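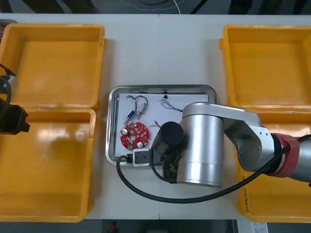
Parts sorting at the Riihimäki workshop: frequently asked questions

Last updated 16/03/2018

Where do donated parts go first?
Everything small goes into a steel tray lined with white paper. Tip the bag out slowly and spread the parts so that none of them overlap.

Why paper?
Screws and wire ends show up on it. When it gets dirty, fold it up with the scraps inside and put in a new sheet.

Which box do I use?
Use the yellow boxes with the fold-back lids. One is for parts to be tested, the other for parts we can't use. Write on the inside wall in black marker, never on the lid, as lids get swapped.

Can I leave wires attached?
Yes. Leave the leads on solenoids and the cables on modules. Loose wires can be twisted together in a bundle. Offcuts shorter than 5 cm go in the scrap tin.

What about circuit boards?
Hold them by the rim and keep them flat. Don't pull off capacitors or terminal blocks. If a board has large capacitors, ask Merja Pelkonen before you handle it.

How much do you have in stock?
Roughly 4000 parts, most of them from the old Sesport store.

Do you take batteries?
No. Take them to a shop that collects them.

How long can I borrow a box?
Three weeks. Sign it out with Jouko Rissanen.

Can I buy parts?
Not at the moment. We hope to start sales in May.

I can't identify a part. What now?
Leave it in the tray with a note saying which bag it came from.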